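Re: [sim-users] Nirkow bench licence, worth it or not?
August 6, 2025

On the list, Lam wrote:

> Has anybody here paid for the full Nirkow simulator, and not just the
> trial? We've got one arm at Tukstead and the sales page says you can
> work out your grasps on the computer first and save wear on the
> fingers. Reads well but so did the Lendetti kit and that went back in
> the box. Mainly want to know:
>
> - do the contacts behave, or do blocks shoot off across the table
> - can you get a proper wrist view out of it
> - how bad is the setup
>
> We only do wood blocks and small crates, nothing clever.
>
> Lam

Lam — quick one, have to be out the door shortly, will fill in the gaps later if you shout.

Yes, we pay for it. Two seats, had them since March. Short version: good for blocks, less good for crates, setup is a pain once and then fine.

Contacts. Better than I expected. In the trial you're stuck with the default step size and that's where your flying blocks come from. Full licence lets you turn it down. We run 8 substeps and haven't had one go into orbit since. Slower, obviously. Friction is set per material and the value that ships for wood is too grippy, so knock it down before you beleive any of your results. Ours held everything in the sim and dropped plenty on the real bench until we did that.

Wrist view. Yes, comes with it, no extra charge. You pick the mount point and the lens and off it goes. Close in to a block you get very little besides the block and a bit of finger, same as you would on the real thing, so sort your angle early. We left ours too low for ages. 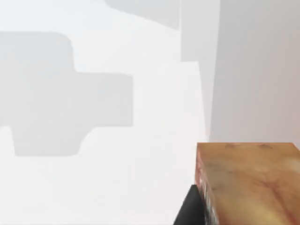
Textures are decent on the wood, grain and specks and so on, but the background stuff is very plain out of the box. Pale grey on white, more or less. Fine if you're only checking where the finger ends up against the side of the block. Not fine if you want to train anything on the pictures, you'd have to dress the room yourself or buy the scenery pack. We haven't bought it. Looked dear for what it was.

Crates — hm. Thin walls go through each other if you squeeze hard. Support said thicken the walls in the collision shape and leave the visible one alone. Works, but you have to do it for every crate, by hand. Seven sizes here so that was an afternoon gone.

Setup. Arm file imported first time, gripper file did not. Ours came in with the fingers the wrong way round, check yours before you do anything else. The manual is wrong on this, page 7 I think. Support do answer, normally next day.

Compared with Lendetti: no contest for me. That one never gave the same result twice and there was no way to save a run half way. Nirkow you can save and go back to the point just before contact, which is most of what I use it for tbh.

Would I renew? One seat yes. The second mostly sits there. If it's only you at Tukstead then get the single and skip the support add on, the basic one gets you the same poeple.

Can send you our friction values and the fixed gripper file if you want them, just say which arm.

Right, off.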